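Teeth, Bore, Hub
A morning with the small steel gears at Kumolcombe

Brijesh Bajpai wants me to stop saying cog. "Gear. Spur gear. A cog is a tooth, if you want to be fussy, and I do." He has been fussy about it for 25 years, first in a repair shop in Fivley, now in a workshop at Kumolcombe with one good window and a kettle that takes forever.

I came for the clocks, to be truthful. I'd heard he fixed tower clocks. He doesn't. He did one, once, in Tanduston, and hated the ladder. What he does is small drives: feed mechanisms, old copy lathes, the winding gear out of a knitting machine. And lately a lot of sorting, because he bought out a closed machine shop and got 200 gears in coffee cans. Unlabeled, naturally.

So. A dark cloth on the table, a flat pale ring, a few gears to go on it. That's the whole kit.

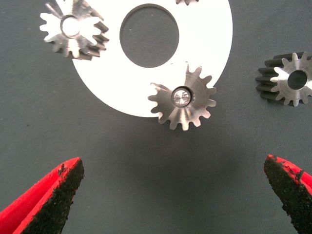 Gears on and beside the ring. The turning marks still show on the face of the one nearest the center.

The ring is for spacing things out. Spur gears are the plain ones, straight teeth, parallel to the bore, the first kind anybody draws. They only work with their shafts parallel too. Get two of them a hair too close and they bind and growl. Too far and they rattle, then they wear, then a tooth goes. Brijesh lays a train out flat before he'll touch a shaft. Looks at it. Goes away, drinks tea, comes back and looks at it some more.

Why the cloth? Ask him and you get a long answer. Short version: steel rolls. Steel on bare wood rolls further, and steel on concrete gets a nick on one tooth, and one nick is a click every turn for the life of the machine. He had a white cloth for years. Lint all over it and you couldn't see the lint. Dark gray is better, he says, the teeth jump out at you and so does the fluff.

It does need ironing. He disagrees.

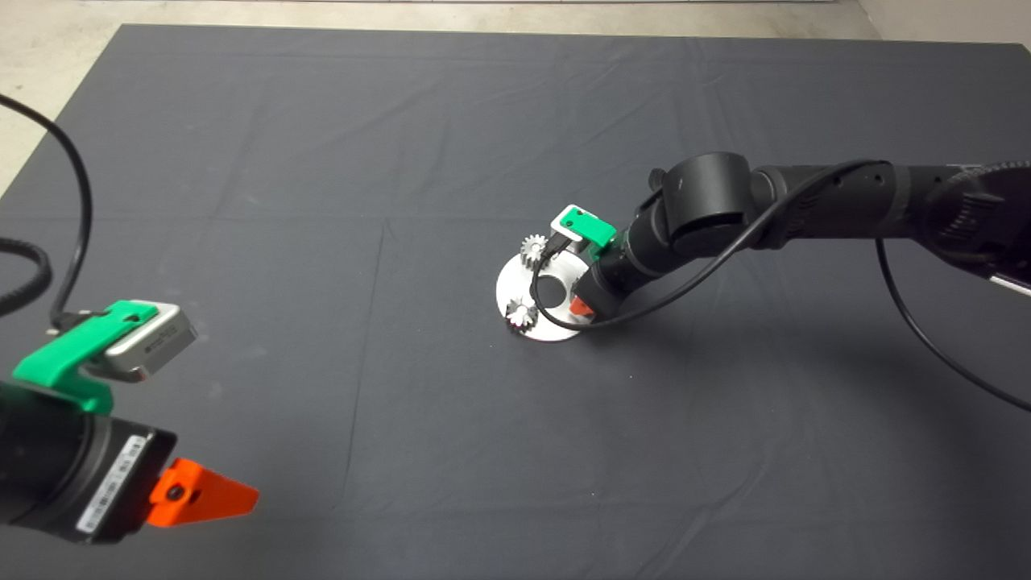

Sorting goes by tooth count first. Then outside diameter, with calipers, then the bore. From the count and the diameter you get the pitch, and the pitch is what matters, two gears of different pitch will never run together no matter how nicely you ask. The rule for the old inch sizes is easy enough to do in your head. Count the teeth, add two, divide by the outside diameter in inches. A 16 tooth gear that measures an inch and an eighth comes out at 16 pitch, which pleased me more than it shoud have. Brijesh just wrote it on a tag.

He marks his starting tooth with a dab of felt pen. I didn't, lost my place, started over. Twice.

Then the hub. That's the collar that stands up from one side, and it's where a set screw or a key gets its grip. People forget to check it. They look at the teeth, teeth look great, buy it, and the bore is oval from someone running it loose on the shaft. He runs a fingertip around the inside before anything else. Then a plug gauge if he likes what he feels.

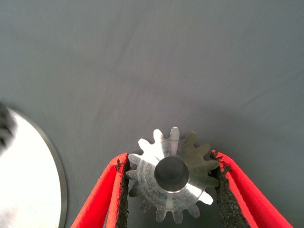
Hub up, bore open. Fine circular machining marks and small scratches on the hub face.

Scratches on a hub he doesn't mind. A scratch on a tooth flank he minds a lot, that's the part doing the work. He'll tilt a gear under the lamp until the light slides down one tooth and onto the next, and if the shine is in the same place every time, good. If it drifts toward one end the shaft was bent, or the gear was, and back in the can it goes.

Cleaning is mineral spirits and an old toothbrush. Then a rag, then a wipe of light oil. No wire wheel, ever. He told me that three times so I assume there's a story, but he wouldn't tell it.

Color is no help, by the way. I kept trying to group them by it. Some look like silver, some look nearly bronze, and half of that is just the light and whatever the old oil did to them over the years. "Put a magnet on it," he said. Fine.
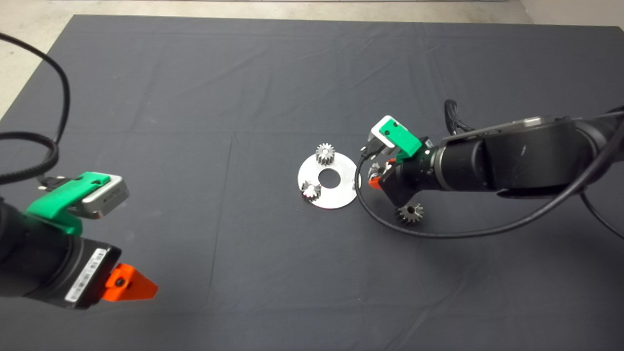

The ones that pass get a paper tag on a string and go into a drawer. There are 6 drawers, old Tai cabinets he found in Fivley, and five are full. The sixth is for gears he can't match to anything but won't throw out. I asked what happens when that one fills up. He said it's been full since September.

I went home with one, a present. Small, heavy for its size, a clean bore. It's on my desk holding down recipts. I've counted the teeth and got two different answers, and I've got no felt pen in the house.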